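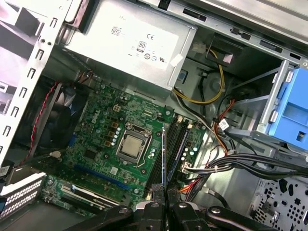

Dell board, open case, processor in its socket.

Skitholm Community Workshop: bench and room safety check, June
Last updated: June, 4:30 pm
Checked by Raelene Ngata, comments by Ataahua Hollis

1. Exits and walkways: PASS
Both doors open all the way and the aisle to the back door is clear. Huge improvement on last time! Please keep the bike trailer on the left.

2. Fire extinguishers: PASS, one note
Gauges in the green, pins and seals in place. The one by the kiln room hangs too low, so move it up to the new bracket.

3. Extension cords and power strips: FAIL
Two strips plugged into each other under the sewing tables. One cord has a nick near the plug (tagged and pulled). I love how busy that corner has gotten, but it needs its own outlet. Quote requested from Mudaliar.

4. Computer repair bench: PASS
Unplug before opening a case, every time. Wrist straps are on the hook. Screws go in the lidded trays, please!

5. Ladders: PASS
Feet and locks good on all of them. The Satero stepladder has a fresh label and looks great.

6. First aid kit: RESTOCK
Low on burn gel and medium gloves. Eyewash bottle is in date.

7. Solvents and paint: PASS
Cabinet latched, rags in the metal can with the lid down. Whoever relabeled the shelves, thank you, it's wonderful.

8. Lighting: FAIL
Tube out over the band saw. Saw stays locked off until it's replaced. Spare is in cupboard 56.

Recheck items 3 and 8 before the open evening. Initial here when done: ____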